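Against the Tidy Desk

Every April my office holds a clean desk week. A memo goes out, a cart comes around with recycling bins on it, and for a few days people who know perfectly well where everything is are made to put it somewhere else.

I have worked at three firms in my life and all of them caught this illness in the end. Tilton had it mildly. You could keep a mug and a photograph. Bonsu had it badly enough to print a policy, 7 pages long, with a paragraph on sweaters. The place I work now has hired a consultancy called Culilance to tell us that a clear surface makes a clear mind, and sold us the drawers to go with the thought. The drawers come from a line called Vila. They are shallow. A stapler will not go in one standing up.

My complaint is mostly about the word "clear." The people who use it seem to think paper on a desk is a kind of weather, something that blows in and has to be swept out. My piles were built. The one on the left is things I have promised to do, with the promise I regret most at the bottom. The one on the right is things other people have promised me, and I keep it in view so they can see it when they stop by. There is a third pile behind the phone that I can't defend, but it has been there so long that moving it would feel like digging up a relative.

When the consultants came through, they took all this and gave me a mesh organizer with slots. I was told to sort by urgency. I put everything in the front slot, which was the truth, and got a second visit. 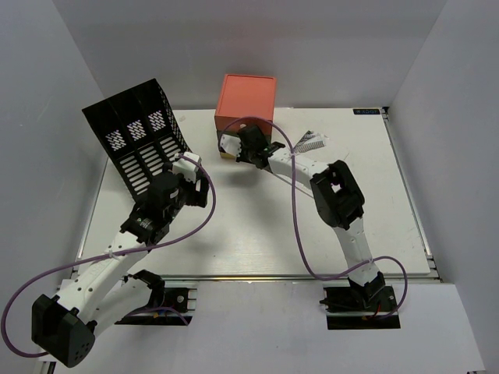

One reader of an earlier column on this subject wrote to say that she had kept piles for years and was proud of them until she changed departments, and the person who took over her desk spent 2 months finding out what she'd agreed to. A pile, she wrote, is a filing system with one user, and that user goes on vacation.

I have thought about that letter more than I would like. She is right, and I'd have answered her sooner, but I put her letter on the left.

Still, I notice that the shared filing system has its own way of losing things. Ours holds a folder called "Misc" and inside it a folder called "Misc new," and in there, when I last looked, were 182 documents, many of them called "final." Everyone in the building can get at them. I have yet to meet anyone who wants to. A mess doesn't go away when you move it off the furniture. It gets a password.

And there is the matter of what a bare desk says about the person behind it. We are supposed to see calm. I see somebody who has handed the work to me. The barest desk I ever knew belonged to a manager at Bonsu, a sheet of glass with one pen on it, and everything that should have been lying there was lying on mine, with his initials in the corner.

I don't ask for much. Let people who like an empty surface have one, and let them enjoy it with the door closed. Let the rest of us sign something, if Legal needs it, saying we know where the Henley invoice is and will produce it when asked. Culilance charges $125 for a follow-up session, per desk, and mine is booked for 15th May. I plan to attend. I've written the time down on a slip of paper, and it's in the pile behind the phone.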